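Stallska Catering Services
Beverage Service Attendant (Automated Station), Cirbridge Office

Stallska serves 1,000 employees in the Cirbridge building. Robot arms are being introduced for pouring and handing out drinks, and the duties of the service staff are changing as a result. Attendants will spend less time at the counter and more time supervising the stations, restocking them and keeping them clean. The position is permanent and is paid at the same grade as the former counter role.

The work at the station

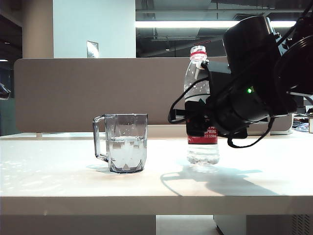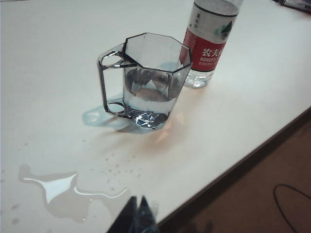 Duties
- Set out mugs and bottled water before each service period
- Watch the arm during pouring and stop it when needed
- Wipe up spills promptly and record them in the station log
- Serve guests by hand on request
- Report faults to the Nwankwo maintenance desk

Requirements
- Experience in food or beverage service
- Ability to stand for long periods
- Willingness to complete 14 hours of paid training
- No technical background is required

Current counter staff will be considered first. Those who prefer not to work with the stations may ask for a transfer to the kitchen until December.

Applications should be addressed to Meenakshi Ahuja, Staffing Office, Room 122, and must be received by 28 July 2019. Please include a resume and the name of one reference.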